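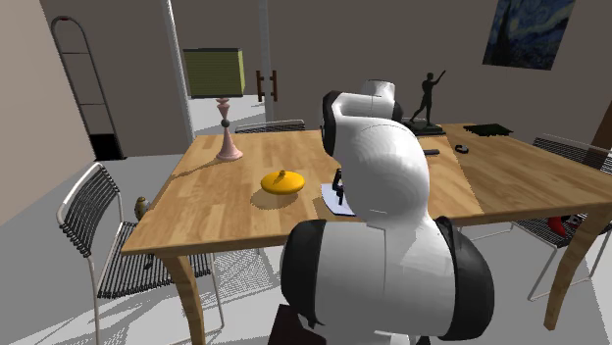
OK so it's been a while. April got away from me. Work, then the cold that went through the whole house, then work again. But the sourdough starter lives! Barely. Grey water on top and a smell like nail polish remover but I poured it off and fed it for four days and up it came.

Been baking from it twice a week now. The loaf I keep going back to is the one Nhyira Essien gave me when we were still renting in Dridport – 50 grams of starter, the rest flour and water and salt, leave it on the bench overnight and stop fussing. I always fuss. Last night I was up at 2 am poking it with a wet finger.

Results so far. First one, a brick. Second one OK but the bottom burnt, our oven runs hot and I forgot to drop the rack. Third was lovely, proper holes, big ear on it, and of course that's the one I gave away to next door. Fourth we ate warm with too much butter and there was no toast in the morning, which the kids had opinions about.

Flour is a whole other thing. The good stuff from the mill at Clamwood has gone up again so I'm cutting it half and half with the supermarket one. Can't taste much difference. Maybe a bit less nutty? Colour's paler for sure. I paid $18 for the last bag and nearly cried at the counter.

Also tried a rye. Don't want to talk about the rye. Glue. Had to soak the tin for two days and I still found bits in teh corners.

Next on the list is fruit loaf, sultanas and a bit of orange peel, my gran's favourite. She did hers with ordinary yeast and never weighed a thing in her life, so I'm guessing the amounts from a card that says "some milk" and "enough". Very helpful Gran. Will write it down properly if it works.

Anyway have to run, school pick up and theres dough on the bench that needed folding half an hour ago. If anyone has a rye that isn't glue, leave it in the comments please!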